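Besnard (model cars)

Besnard was a line of diecast and resin model cars sold mainly by mail order and at swap meets. The models were issued in 1/43 scale, with a short run of larger 1/24 sedans near the end. The name is often described in sales listings as that of a European maker, but no factory under that name has been traced, and the castings appear to have come from more than one source.

Origins

The usual account holds that the line was started by Torquil Swanson, a parts dealer in Nedham, who bought a set of used molds and had them reworked. This rests almost entirely on Swanson's own sales flyers. The flyers disagree with one another on where the molds came from, and one of them gives the starting date as later than the earliest known boxed model.

Early models have a metal body and a plastic base held by two screws. Later ones are resin, though the boxes went on saying "diecast" until the line ended. Whether this was a printing economy or something less innocent has been argued over in collector newsletters without result.

Production claims

Each box carried a card stating that the model was one of 200. Collectors have found reason to doubt the figure. Venkatesh Raju, who published a checklist of the line in June, recorded 140 cards for the green delivery van alone, several of them bearing the same number. He listed 3 separate cards marked as the first of the run. Swanson's flyers describe the repeated numbers as replacements for damaged cards.

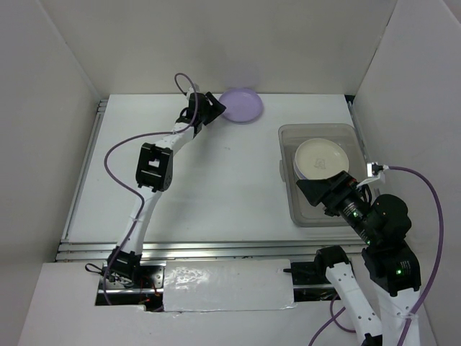 The claim that the cars were "true to scale" is also weak. The 1/24 sedan is too short in the wheelbase, and its wheels match those on a toy truck sold under the Sundside name. Owners who have taken both apart report the same axle clips. Some dealers still call the sedan a prototype, a word that tends to raise the asking price and has no paperwork behind it.

Collecting

Boxed metal models bring more than resin ones. Reproduction boxes are common and can be hard to tell from the originals, which were poorly printed to begin with. A certificate signed in Bodden turns up with some pieces, but its issuer is unknown and most buyers give it little weight.

Raju's checklist was last revised on July 2, 2018. It omits the color variations, many of which he considers to be repaints.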